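Can Machines Tidy a Playroom Yet?
Posted by Akinyi Mugo

Household chores remain a hard test for automation. Putting away toys calls for judgments that most adults make without thinking, and Losix has made the task its main subject of study since August.
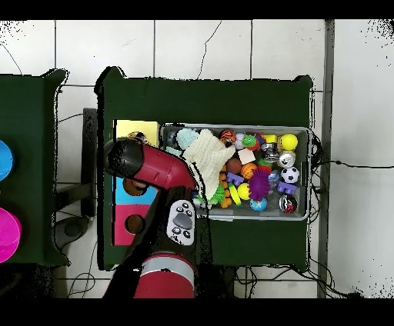
Is a machine ready to take over this chore at home? It can manage parts of it, slowly, with a person nearby.

A crowded bin is harder than a bare shelf. Items overlap, and soft ones change shape when touched. My colleague Kheri Owino argues that cloth deserves a test of its own – I agree.
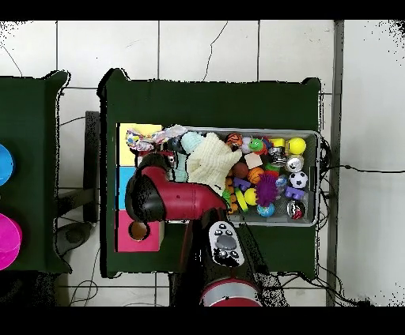 The arm above the colored panels, beside the bin of toys.

Shop floors have an advantage here, as parts tend to arrive in known shapes. Families offer no such order.

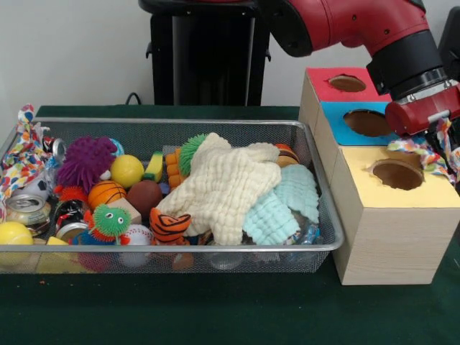
For that reason, our next review will cover 165 household items, and Caroline Barasa will publish the list before testing begins.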